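Ksawery Chmielewska has been repairing and rebinding books in Gunley for 27 years, the last 2 of them on his own. He took over the bindery, Wysocka, from the woman who trained him, and kept her name on the door.

"People knew it," he says. "I didn't see the point in repainting the sign."

Most of what comes in is ordinary. Family Bibles, cookery books with the spine gone, school atlases. The oldest thing on his shelves when we spoke was a book of sermons printed in 1670, sent by a parish that wanted it fit to be read from again.

"The paper was fine. Old rag paper usually is. The sewing had given up, and somebody had put glue down the back at some point, so I spent most of September getting that off."

He is firm about how old books are held while they are being read. A tight spine should never be pressed flat on a table, he says, and he would like more readers to use a slope.
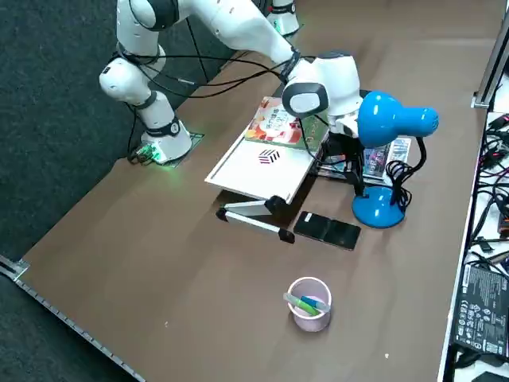
*A slanted white reading stand with a folding metal leg.*

"It doesn't have to be anything grand. You want the boards supported and the book open only as far as it wants to go. I tell customers that when they collect, and half of them go home and lay it flat on the kitchen table."

Comfort Amegashie is one of those who listened. She brought him her grandmother's hymn book, which had lost its back cover and 31 pages. Chmielewska found a second copy of the same edition and took the missing leaves from that.

"I asked him to leave the pencil marks," Amegashie says. "She wrote the names of people beside the hymns they had at their funerals. He didn't touch them."

He charges by the hour and gives a written estimate first. Quite often he advises against the work.

"If it's a paperback you can buy again for a few pounds, buy it again. I'll say so. But some people still want that one — the one they had — and then I'll do it."

He has no apprentice at present. He would take one, he says, if they could start early. The bindery opens at 7 in the morning and he likes to have the glue warm by then.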